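Match day kit - quick tips

Grass stains first. White vinegar and water, half and half, dab it on before the shirt sees the washer. Ten minutes. Cold cycle. Hot water sets the green for good, ask me how I know.

Mud - let it dry. Really dry. Then bang the socks on the back step and brush. Wet mud just smears around and clogs the drum.

Cleats: pull the laces and insoles, stuff with newspaper, change the paper after an hour or so. Never on the radiator, the glue goes. Old toothbrush for around the studs. Simone Evangelista swears by cat litter in a sock for the smell, I use baking soda, same thing realy.

Printed numbers peel if you tumble dry. Inside out, hang it up. If one corner is already lifting, warm iron through a dish towel, press, dont slide.

Shin guards go in the sink with dish soap. Straps closed or they grab everything.

Goalie gloves - rinse in lukewarm water with them on your hands, squeeze, do not wring. Dry in the shade. Palms should stay a tiny bit damp or they crack.

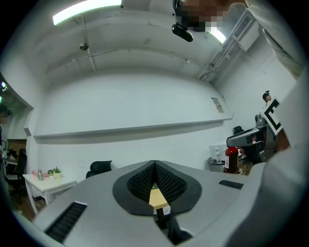

White sleeve, black mesh.

Flat ball? Drop of glycerin on the needle before it goes in the valve. Dry needles wreck valves. Spit works in a pinch.

Bag last. Empty it, shake it out over the yard, leave it unzipped overnight. Check the side pocket for orange peel. Always orange peel.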